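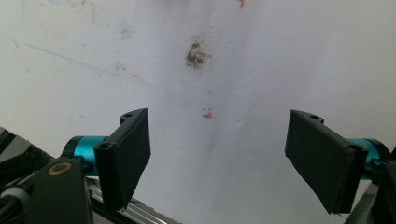 Figure 1. Fingers open over the marked white surface, nothing held.

Group project report: why we no longer trust our own success rate

Our brief was to teach a two-handed pick-up task by demonstration, using hand-held grippers, and then say how well it went. The first draft of this report said it went well. We have since withdrawn that claim, and most of what follows deals with the fault that made us do so.

The fault

Every demonstration is logged with a finger opening, which the Bament logging script reads from each gripper. The script decides that a cube has been picked up when the opening stops shrinking before the fingers meet. It sounds sensible and it is wrong. If a finger binds, or the person simply stops squeezing, the opening also stops shrinking, and the script writes down a successful pick with nothing between the fingers.

We found this by accident in May, when one of us was checking lighting and noticed a run marked as a success in which the cube never left the board. We then watched 40 runs by eye, all of them marked as successes. In 2 the gripper closed on air. A small share, perhaps, but our training set had 1000 runs in it and we had not watched the rest.

What we were told

The Prullance handbook, which our lab uses for all hand-held work, says that false picks "will average out". We could find no test behind that sentence. The errors in our sample were not spread evenly either: both came from the left gripper. Two runs prove very little, and we do not want to replace one weak claim with another, but it is enough to make averaging out look like a hope.

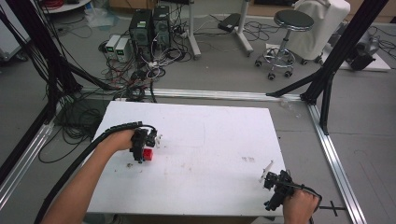
Figure 2. Two-handed work on the floor board, with the red cube under the left gripper.

What we tried

First we tightened the threshold in the script. False picks went down, and so did real ones, as the script began to throw away good grasps of the cube's corners. We put it back.

Next we tried the Heinonen filter, which compares finger opening with wrist movement. It caught both bad runs in our sample. It was also tuned on that same sample, so this should impress no one — we mention it only because an earlier poster from our group gave it as a result.

The last change was dull. After each run the demonstrator now says aloud whether the cube was lifted, and the second person types it in. This is slow, and people get bored and say yes.

Safety

The cables run back from the grippers along the floor, and the person demonstrating is looking at the board. One of us caught a foot on a lead and pulled a gripper off the bench. The Pillgate risk form had "trailing leads" ticked as dealt with. It had been ticked before the kit was set up.

Remaining doubts

We had planned to collect 2000 runs. We stopped at 1000 and would advise the next group not to add to them until the left gripper has been taken apart and its finger travel measured against a gauge. The old runs are still on the shared drive with their original labels.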